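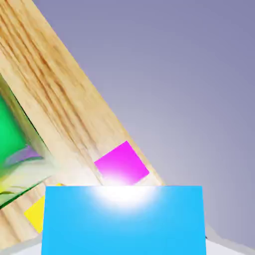

Figure 3. Simulated view with colored test shapes and a wood-grain board, blue block nearest the viewer.

Section 4: Planning and Budgeting for Your Cell

Before you order anything, please set aside an unhurried afternoon for this section. We know the temptation is to skip ahead to the part with the wiring, and we have done it ourselves more than once. But most of the calls that come in to our help desk in the first month are about things that were decided (or left undecided) before the first crate arrived – the bench was too short, the camera was bought before the lights, the air line was on the wrong wall. An afternoon with a pencil is cheap by comparison.

You will need the planning worksheet from the back of this manual, a tape measure, your electric plan for the room if you have one, and the Fotska planner installed on any reasonably recent computer. You do not need to own a robot yet. The planner runs fine without one.

4.1 Write down the job

1. At the top of the worksheet, write one sentence that says what the cell will do on an ordinary day. "Sort colored blocks off a board into bins" is a good sentence. "Handle parts" is too loose to budget from, and you will find yourself pricing every gripper in the catalog.

2. List every item the arm will touch, with its longest side and its weight. Weigh the heaviest one on a real scale, even if you feel sure.

3. Note which items are flat, which are shiny and which can end up behind something taller from the camera's side. In Figure 3 the blue block covers part of the yellow square, and there is a strong white glare at the block's top edge, running over onto the magenta square. Both of those cost money to deal with, so they belong on the worksheet now.

4. Write down how many items you expect to move in an hour. Use your slow season and your busy season if they differ a lot, and plan for the busy one.

Note: If two people in your shop give you different sentences for step 1, settle that first. Everything that follows hangs on it.

4.2 Build the bench in the planner

1. Open Fotska and choose New Layout, then Tabletop.

2. Enter the length, depth and height of your real bench. Measure it, please. Catalog sizes often leave out the lip.

3. Add your objects from the shapes menu. Plain blocks and squares in bright colors are quite good enough for planning, and you can swap in proper models later on when you know which parts you are keeping.

4. Place the camera where you think it will go and open Camera View.

5. Slide the items around by hand and watch for anything that drops out of sight. Try it with the tallest item closest to the camera, as that is the arrangement that catches people out.

6. Turn on Lights and look for white patches. A patch that swallows the edge of an object in the simulation deserves a line in the budget, usually for a softer lamp or a second camera position.

7. Save the layout under a name you will recognize in the fall. "Test final new" will not do, and yes, we have a folder full of those.

Caution: A clean result in the planner is no substitute for a reach test on the real arm. Never place a final, non-returnable order for custom benches or guards on the strength of the simulation alone.

4.3 Choose the arm, then the gripper

We get asked every week whether to start from the arm or from the gripper. Start from the arm, but keep the gripper's weight in mind the whole time, because it counts against what the arm can lift.

1. Take the weight of your heaviest item and add the weight of the gripper, its bracket and its cable. Write the total in box A.

2. Check the lifting limit of the arm at full stretch. Sellers like to print the figure for an arm that is nicely tucked in, so look for the table further back in the data sheet or ask for it.

3. Measure from where the base will stand to the farthest spot the arm must reach. Write this in box B, and leave a little room beyond it. You will move the bins at some point. Everybody does.

4. Only then look at grippers. For flat squares lying on a board, a suction cup is often the simpler choice. For blocks with clear sides, two fingers will do nicely. If you have both kinds of item, ask for a price on a tool changer and compare it with the price of redesigning the tray, which can be a lot kinder to your budget.

If you are looking at the Truvau arm, order code 3503 is the bench-mounted version with the longer base cable. The shorter cable is fine when the controller sits directly under the bench, but it will not go around a corner, and the extension is sold separately.

4.4 Fill in the budget sheet

The sheet has four columns: must have now, must have by start-up, can wait, and running costs. Please use all of them. People are wonderfully careful with the first column and then leave the last one blank.

Must have now: the arm, controller, base plate and emergency stop. Add freight, and ask whether the price includes bringing the crate inside or only as far as the curb.

Must have by start-up: gripper, camera, lamps, guarding, air supply if you are using suction, and the safety review. Training goes here too. Put down the wages of the people attending as well as the fee.

Can wait: the second camera, the spare gripper, the nicer stand for the screen. It is all right for this column to be long.

Running costs: replacement cups and finger pads, software renewals, filters, and a yearly check of the arm. Allow $300 for small consumables in the first year. You may not spend it all, but first-year habits are hard on suction cups while everyone is still learning the feel of the thing.

Note: Keep some money unassigned. If the whole budget is spoken for before the crate arrives, the first missing bracket becomes a meeting.

4.5 Ask for quotes

1. Send the same worksheet and the same saved layout to every supplier. If each one answers a slightly different question, you will not be able to lay the prices side by side.

2. Ask for three quotes on the arm and on the guarding. Smaller items are seldom worth the trouble.

3. Ask each supplier for the delivery time in writing, counted from the day of your deposit.

4. Ask what happens if the arm cannot reach your box B distance when it is tried on site. A good supplier will have an answer ready.

5. Ask who picks up the phone after the sale. Installers such as Milošević and Praser offer start-up visits as a separate item, and it is well worth having that priced now, even if you think you will manage by yourselves.

Caution: Do not pay the balance until the emergency stop has been tested in front of you, on your own bench and with your own power supply.

4.6 Set your dates

Work backward from the day you need the cell running. Leave a full week between delivery and first training, and leave another between training and real work. If your busy season starts in May, the order needs to be settled well before then, and the floor and wiring should be finished before the crate is on the truck.

Put one name next to every date on the sheet. It can be the same name all the way down in a small shop – just make sure that person has seen it.

4.7 Before you sign

Go over the following with whoever will run the cell day to day:

Box A is below the arm's limit at full stretch.
Box B is inside the arm's reach with room to spare.
Every item can be seen in Camera View in its worst position.
Glare has been looked at with all the lights on.
The running costs column has figures in it.
The door is wide enough for the crate.

For help with the worksheet, write to Shuzhen Xie on the planning desk and attach your saved layout. Questions about guarding and site visits go to Tudur James. Mounting the base plate is covered in Section 5.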